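The bus to Tedham, and other matters of faith

2025-08-24

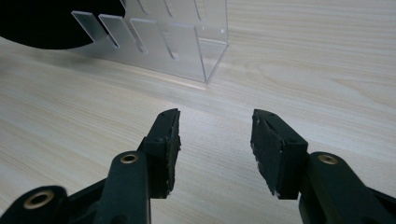
The table, with a clear stand on it.

I have lived in Sirham for long enough to have opinions about the bus. There is only the one, the 8, and it goes to Tedham and comes back again, in theory every hour and in practice when the mood takes it. I gave up the car last November, partly to save money and partly because the car had given up on me first, and since then I have spent more time in the shelter by the chip shop than I have with most of my relatives.

You learn the rules of the shelter quickly. You may say good morning. You may say "has it been?", to which the answer is always "not yet" or "I've only just got here myself". You may not ask where anybody is going, seeing as there's only Tedham. After a few months you are allowed to sigh at the timetable in company, and I was quite moved the first time someone sighed back.

The timetable is a work of great confidence. It was put up by the last bus company but one, and the new lot have stuck a notice over the bottom third saying that times may vary. They do. I once caught what I believed to be the 10.40 and was told by the driver that it was the 9.40, and he seemed rather hurt that I'd thought otherwise. Another morning two came together, and the second one sat behind the first all the way along the valley like a younger brother being taken to school.

The journey itself I have come to like, against my will. It takes forty minutes to do what the car did in fifteen, because it calls at the garden centre, the hospital, the other side of the hospital, and a lay-by where as far as I can tell no human being has ever got on. We stop there anyway. The doors open, some weather comes in, the doors shut. I used to grind my teeth at this. Now I look forward to it a bit.

Upstairs at the front is the best seat and everyone knows it, including people in their seventies who will take those stairs at a speed that would alarm their doctors. I have lost that seat to a woman with two sticks. You see straight into people's gardens from up there, and I can report that the trampolines of the valley are in a poor way and that somebody at the far end of Mill Lane is building a very large shed, or possibly a small church. I have been following it since spring. The roof went on in June and then nothing for weeks, and I was more worried than I had any right to be.

Tedham, when you get there, is Tedham. I do the library, then the market if it's on, then the Kotian, a café that does a decent cheese scone and keeps its radio low. I have a pot of tea and look at the clock, because the last bus home is at ten to six and the alternative is a taxi that costs more than my shoes. This gives the afternoon a shape. When I had the car I could stay as long as I wanted, and so never stayed anywhere, just drove about looking for somewhere to park and went home cross.

I should admit the sums, as people keep asking. The last year of the car cost me over 2000 pounds, and that's before the thing with the exhaust. I had the grand idea of putting what I saved into a jar, and the jar currently holds 153 pounds and a button. Where the rest has gone I couldn't tell you, although cheese scones will have played their part.

There are things I miss. Compost, chiefly. You can take one bag of compost on the 8 if you hold it on your knee like a toddler, but you will be looked at, and if it has a hole in it you will be talked about. I miss singing as well. I have tried humming on the top deck and it doesn't go down well.

They are "reviewing" the route in the autumn, according to the notice. I have filled in the form. It asked me to rate my experience out of 5 and left a box the size of a stamp for further comments, so I wrote "please keep the lay-by" and posted it before I could think better of it.

Filed under: getting about, moaning

3 comments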